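Gasdale Desktop Parts Set

Version 2, 2024-09-20
Maintained by Jalex

Summary
The set covers the insides of used desktop computers with the side panel off. It is meant for people who write strip-down guides or sort parts for reuse. Collection began in July at the Gasdale workshop.

Contents
There are 200 short recordings and over 700 part labels. The labels use everyday names: memory slot, processor socket, graphics card, power supply, drive cage, drive bay, power lead, data lead. Towers are laid on their side with the board facing up. Some still have a graphics card and hard drive fitted, and some have no processor cooler.
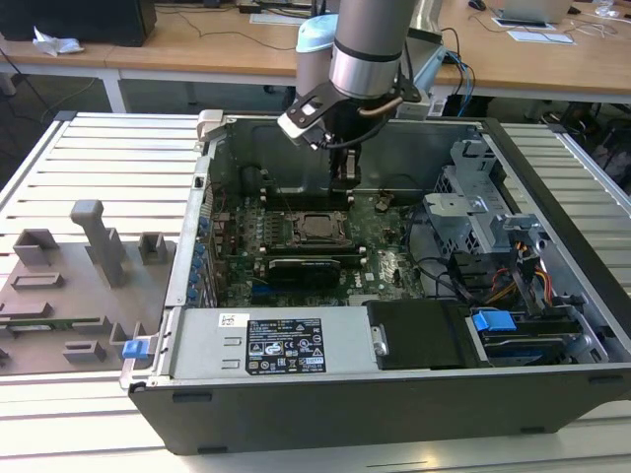
Are leads labelled one by one?
Only where both ends are in view. Leads that run together or pass behind a drive cage get a single label, "bundle".

Label notes
Clips and latches are labelled apart from the part they hold. Stickers on power supplies and drives are marked "sticker" and their text is not copied out. Rubber feet and case screws have no label.

Files
recordings/ one folder per tower
labels.csv one row per part
names.txt the list of part names, with the older Aoun names in the second column

Known gaps
Small cases and all-in-one machines are missing. Skiller keyboards and other items outside the case were left out of version 2.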